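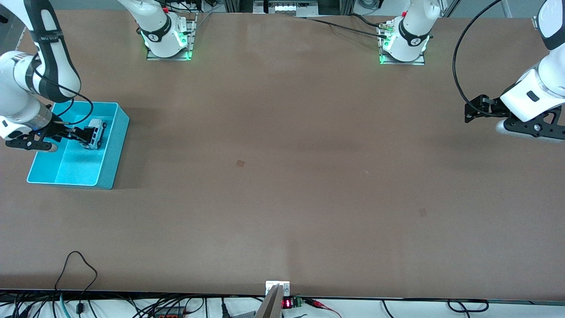

The drawer where everything ends up

I keep the corkscrew in the same drawer as the dead batteries, and I have only just started to think there might be something wrong with that. It's a lovely corkscrew too! A heavy old Tastevis with a handle worn pale on one side, bought in Pravmont on a wet holiday when every other shop was shut. It lives under a nest of phone chargers, a bicycle pump adaptor and a tin of shoe polish in a colour I don't own shoes in. Every time I want a glass of wine I have to dig.

So this winter I decided to write about tidying, on the grounds that I'd then have to do some. I read the books. I watched the programmes where people cry over jumpers. And I came away thinking that most of the advice is meant for people who are nearly tidy already and just need a nudge and a nice label.

My problem is small things. Big things I can manage, you know where you are with a sofa. Small things breed. I emptied the kitchen drawer onto an old sheet and counted, and there were 306 objects in it, 40 of which were keys. We have two doors. I tried the keys in both of them (and in the shed, and in the shed of the people next door, with permission) and found homes for 3.

The usual rule is one box per kind of thing, and for a week I followed it like a good girl. I bought a stack of Zeman boxes with clip lids and sorted away in front of the telly. String went in with string. Then I got to a brass hook that might belong to a curtain rail or might belong to a picture, and I sat holding it through an entire episode of something. Which box? I made a box called Hooks. Then I had a box with one hook in it.

What worked better for me was sorting by where I'd be standing when I wanted the thing. Corkscrew by the glasses. Scissors in three rooms, because I will not walk downstairs for scissors and I've stopped pretending I will. Batteries by the back door with the torch. It looks a bit mad if you open a cupboard without warning, and my sister asked why there was sticky tape in with the tea towels, but I wrap presents on that worktop and always have.

The lids went as well. I know lids look smart on a shelf, but a lid is one more thing to do, and at ten at night I'll put the pen on top of the box and go to bed. Open trays, every time. Mine are from Celico, the shallow sort, and they wipe clean.

I have kept one drawer of muddle, a smaller one, beside the cooker. It has the brass hook in it, and a good many of the keys. My plan is to go through it again in April, when the light's better and I might be in the mood to be ruthless. I wouldn't put money on it.

The corkscrew has a nail of its own now, next to the glasses, and I've reached for the old drawer twice this week anyway.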